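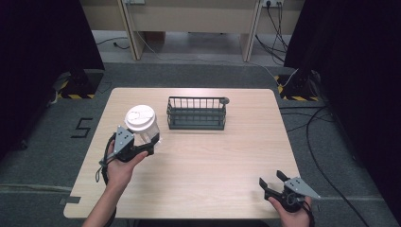 Dienstag, schon nach neun, und ich sitze endlich mit dem Tee da und habe ein bisschen Ruhe im Kopf. Draußen tut der März so, als wüsste er nicht recht, was er will, vormittags Sonne auf dem Teppich, nachmittags dieser feine Regen, den man erst merkt, wenn die Brille beschlägt.

Den ganzen Tag ging es ums Aufräumen, und ich muss sagen, ich habe es genossen, viel mehr als ich gedacht hätte. Angefangen hat es ja damit, dass ich am Wochenende im Schrank nach dem Sieb gesucht habe und mir stattdessen die halbe Bechersammlung entgegengekommen ist. Becher mit Deckel, Becher ohne Deckel, Deckel ohne irgendwas. Wo kommt das alles her? Ich kaufe doch gar keine! Ein paar sind bestimmt noch vom Sommerfest in Guklow, da hat Zuzana Pešek mir beim Abschied eine ganze Tüte in die Hand gedrückt, gespült und alles, und ich habe mich artig bedankt und sie hinten in den Schrank gestopft, wo sie seitdem still vor sich hin gewohnt haben.

Heute also der Drahtkorb. Der dunkelgraue mit den dünnen Stäben, der so lange mit Zwiebelnetzen und alten Gummiringen vollgestanden hat, dass ich vergessen hatte, wie hübsch er eigentlich ist, wenn er leer ist. Ausgeschüttelt, abgewischt, und dann auf den hellen Holztisch damit, ziemlich weit nach hinten, mit der langen Seite zur Tischkante. Ich mag diesen Tisch so gern mit seinen runden Ecken. Leergeräumt sieht er gleich doppelt so groß aus, und man sieht wieder die feine Maserung, die sonst unter Post und Krümeln verschwindet. Am liebsten hätte ich nichts mehr draufgestellt, nur noch geguckt.

Und dann der erste Becher, ein durchsichtiger mit dem weißen gewölbten Deckel. Ich habe eine Schwäche für diese Deckel, das gebe ich zu. Sie haben oben so ein ganz leichtes Muster im Kunststoff, und wenn das Licht durch den Becher fällt, sieht es fast ein wenig festlich aus, obwohl es doch nur Plastik ist. Wegwerfen kann ich so etwas nicht. Meine Mutter konnte es auch nicht, die hatte im Keller 60 Senfgläser, ich habe sie damals beim Auszug selber eingewickelt und bei jedem einzelnen geseufzt.

Die neue Regel lautet jetzt jedenfalls: Was in den Korb passt, darf bleiben. Der Rest geht mit nach Ruddock, dort nehmen sie im Gemeindehaus gern Geschirr für die Kinderfeste. Ob ich mich an die Regel halte, wird sich zeigen - ich kenne mich ja. Letztes Jahr hatte ich dasselbe mit den Geschirrtüchern vor, und die liegen bis heute in zwei Schubladen.

Nachmittags rief Zuzana an, als hätte sie es geahnt. Wir haben eine gute Stunde geredet, erst über ihr Knie, dann über die Pension Flulness, in die sie im Mai wieder will, und irgendwann habe ich von den Bechern angefangen. Sie hat so gelacht! Sie habe damals einfach nicht gewusst, wohin damit, und ich hätte so freundlich geschaut. Da haben wir es also. Sie schwört übrigens inzwischen auf einen Korb für jede Sorte, alles ordentlich nebeneinander, und ich habe sie ein bisschen beneidet und ihr dann gesagt, dass mir einer reicht. Mehr als einen Korb kriege ich auf das Brett über der Spüle sowieso nicht, wenn die Teekanne noch daneben stehen soll, und die Teekanne bleibt.

Zum Abendessen nur Brot und die restliche Linsensuppe, dazu ein Stück von dem Käse, der so streng riecht und so mild schmeckt. Im Radio lief etwas mit Cello, ich habe den Namen nicht mitbekommen und ärgere mich jetzt.

Morgen muss ich an die Gewürze, davor graut mir ein wenig, da ist sicher noch Majoran aus dem vorigen Jahrzehnt dabei. Und Zuzana das Rezept für die Suppe schicken, sie hat zweimal danach gefragt.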